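Nov 27, 2018
Posted by Ngozi Fashola

The garage slab at Resdale is finally sealed. It took 700 ml of densifier per coat, three coats, applied with a low-pressure sprayer and left overnight between passes. Dusting has dropped, though the older patches still mark when swept.
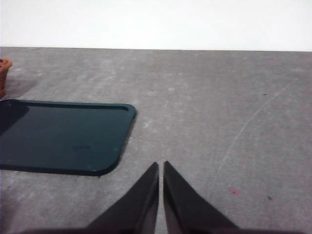

Väisänen wrote in to say that a densifier does little on a slab with rising damp, and that I should have taped down a plastic sheet first. Fair point – I did that in March, and the underside stayed dry.

Next is the joint by the door.

We use cookies to improve this site. Accept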